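I put off painting our upstairs for two years, mostly out of fear of picking the wrong color. Then my friend Mitsuko Hayashi came over, looked at my pile of 349 paint chips (yes, I saved them all, in a shoebox) and told me to throw out the lot and start with the floors. So this is the method she talked me into, with a few things I learned the messy way.

## Start from what you're keeping

Walk through the house and write down everything that isn't going to change. Floors first, then trim, then the big furniture. I used the back of an envelope. You want plain words here, like "yellowish" or "cold gray," and you want to write them down in daylight with the lamps off.

Cross out any color you only like in other people's houses. I lost a whole terracotta phase this way and I don't miss it!

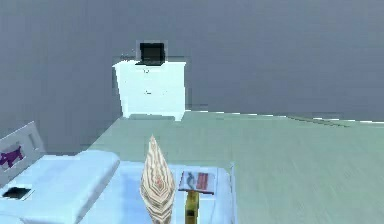
Pale floors were my first headache. A green or gray tint that you'd hardly notice by itself gets loud as soon as you put the wrong wall next to it, and I had already tried two creams that went the color of old teeth. What works much better is letting the wall be the deeper of the two and staying in the same cool family, like a plain blue-gray wall coming down to a pale mint floor, with a white dresser pushed up against it to keep things crisp. If you have white furniture, hold your sample right up beside it. White shows you the undertone faster than anything else I've tried.

## Make big samples

Chips are too small. Get a sample pot and paint a piece of poster board, two coats, right out to the edges. I leave a bare border on mine only if I run out of paint, and then I trim it off, as that strip of white messes with your eye.

Let the board dry overnight. Then tape it up and move it:

1. Next to the window
2. On the wall facing the window
3. Down low, touching the floor
4. In the darkest corner you have

Look at it at breakfast, at lunch and again around 9 p.m. with the lamps on. I wrote a score out of 12 on the back each time, which my husband found hilarious, but the board with the best total is what I'm looking at right now.

## Check the view through the door

This is the step I skipped, and I had to repaint a hallway for it. You almost never see a room by itself. Stand in one room, look into the next, and hold up both boards at arm's length so they overlap. If one of them suddenly looks dirty, swap it.
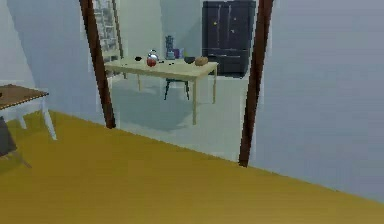

*Mustard floor on this side, pale gray through the opening, dark brown posts between them.*

A strong color and a quiet one can sit side by side just fine if there's a clear line where they change over. Door trim does that job for free. If your opening has no trim, end the paint on an inside corner, never on the outside edge where everyone's sleeve rubs it.

## Buying the paint

Measure each wall, multiply height by width, and ignore the doors unless you've got a lot of them. My bedroom needed 6 quarts with two coats and I had a little left for touch-ups. Get it all mixed at once. If you end up with more than one can of a color, pour them together in a bucket and stir before you start.

Then wait 90 minutes between coats, or whatever your can says if it's longer. I used the time to wash rollers and eat toast. Keep the envelope with your color names on it too. Mine is taped inside the linen closet door, with the sheen written next to each one.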